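20 November 2020

Culex retry rewrite, notes

Got it! The duplicate jobs are gone and I finally understand why they were there, so I'm writing this down while it's all still in my head. Attila Juhász has been asking for a proper explanation and the commit messages are not going to give him one (sorry Attila, most of them say "again").

Starting point this morning: the nightly Florano import puts its jobs into Culex, Culex hands them to the workers, and every so often a job runs twice. Never three times, never the same job two nights running. We've all looked at it at one time or another and gone away muttering about clocks. I was sure it was clocks too. It isn't clocks, or only in a very small way.

What I did first was stop reading the retry code. It's 700 lines in a single file and I've read it so often that my eyes slide right over it. Wrote a tiny fake worker that does nothing except take a job, sit on it for as long as I tell it, and report back done or failed. Then a fake clock, so that sitting on a job costs no real time. The fake clock took most of the morning, mainly due to the three places where we ask the system for the time directly and don't go through the helper. Those are fixed now. Please use the helper!

With both fakes in place I could push 1,000 jobs through the queue while the kettle boiled, which felt like magic after months of waiting for the nightly run to misbehave. And there they were, duplicates, right on the first try. I may have cheered out loud.

The cause. A worker takes a lease on a job for 40 seconds. If it needs longer it renews. The renewal writes the new expiry time, but it was comparing against the worker name and not against the lease id. So:

- worker A takes the job, goes slow, lease runs out
- the sweeper puts the job back on the queue
- worker A restarts under the same name and picks up the same job with a new lease
- the old thread in worker A wakes up, renews, and is told yes, fine, carry on
- both finish, both write

Each piece on its own looks perfectly sensible, and I think that's why we kept missing it. The name check was even right when it went in, back when a worker could only have one thread. I love bugs like this, once they're dead.

The fix is one line in the renewal and one extra column. Renewal compares lease id. If it doesn't match, the thread gets a LeaseLost and has to drop everything without writing. Most of the real work was making sure "drop everything" is true. The Tillura client was catching every exception and logging a warning, so LeaseLost vanished into the log and the write went ahead anyway. Changed it to catch only the network ones. There may be other callers that lean on the old behavior, so watch the log on Katona for a few days after this goes in.

Ran the fakes again with the fix: clean. Ran them with the fix taken out: duplicates back. Put it in again: clean. I did that round trip twice more for the sheer pleasure of it.

Things that didn't work, for the record:

Making the lease longer. Hides it nicely, but a crashed worker then holds its job forever and Florano is late.

Giving every thread its own worker name. Works, but the dashboard turns into soup and the stats all hang off the name.

A unique key on the output table. Would have stopped the second write and left us with the second run, which is the expensive part. Might still be worth having as a seat belt. Leaving that open.

Random seeds: the fake worker prints its seed at the start of each run. If the test ever fails for you, copy the seed into the ticket before you do anything else. I lost a lovely failing run before lunch by closing the terminal, and I'm still a bit sore.

To do:
- split the retry file (December, once the import changes have settled)
- get the fake clock into the shared test helpers, with a short readme
- ask Attila whether the sweeper really needs its own process
- delete the "temporary" sleep in the worker startup, it does nothing now
- check the old Culex branch on Katona for the same name comparison 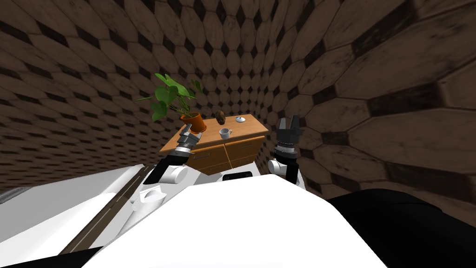
Splitting the retry file is the part I'm most looking forward to, so a first sketch before I go home. Leasing in one module, sweeping in the other, and nothing reaches across except through the public calls. Think of a low wooden chest with two drawers, a handle on each: you pull the one you want and the other one stays shut. At the moment the sweeper pokes around in the lease table whenever it feels like it, so the first step is giving it a call named release_expired and moving those queries behind it. The lease id then never has to leave the leasing side at all, and the whole mess from this morning gets very hard to write by accident. Branch is pushed, tests are green, seed from the last run is in the ticket. Attila, have a look when you can and tell me if release_expired is a terrible name.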